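Thursday, by Mayuree Thammasiri
2 min read

Beverley Bellamy keeps one desk for measuring and pouring and nothing else gets to live on it. Brown wood-grain top, scuffed pale along the front. Brick wallpaper behind. "It's my third desk and the only one I've liked," she says.

She mixes plant feed under the name Bellamy, small batches, mostly for orchid growers. Started in November with one recipe. Now there are 10.

First question, obviously – what does she pour into? Clear plastic, always. "I want to see the stuff. Glass is lovely untill you drop it." 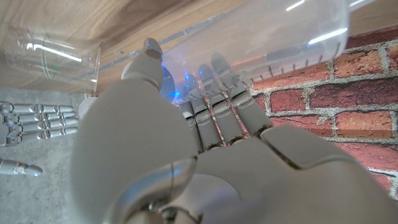 Cups and bottles

The marked bottles are for the base mix. Cups are for anything she'll use up the same day. She buys them from Mulitz, 300 at a time, and was once sent 3000 by mistake. Kept them. "Where was I going to put 3000 cups? Under the bed, is where."

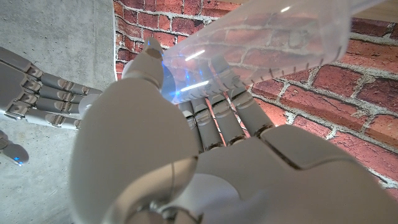 A clear plastic cup against the brick wallpaper.

Does she label? Sometimes. Masking tape, a pencil, the name of the mix. Era is the mild one, Rinditeck the strong one, named after a street she lived on.

Small doses go by syringe, no needle. She's fussy about it. Pull slow, tap the air out, read it at eye level. 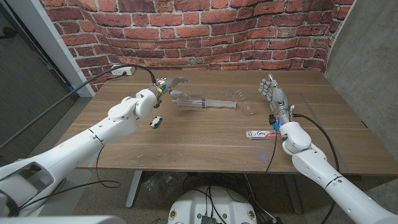
"People guess with a spoon and then they wonder why the leaves go brown," she says. Her own worst batch was a Rinditeck mixed double strenght, late, with the radio on. Lost two plants. She still sounds cross.

What next? A bigger shelf. Maybe a second desk, if she finds one with the same top.

Comments

dot_k: Where do you get syringes without needles? Pet store?

Marl: I use the same cups for seedlings, poke a hole in the bottom. Work great

fernside: Would Era be ok for ferns or too much?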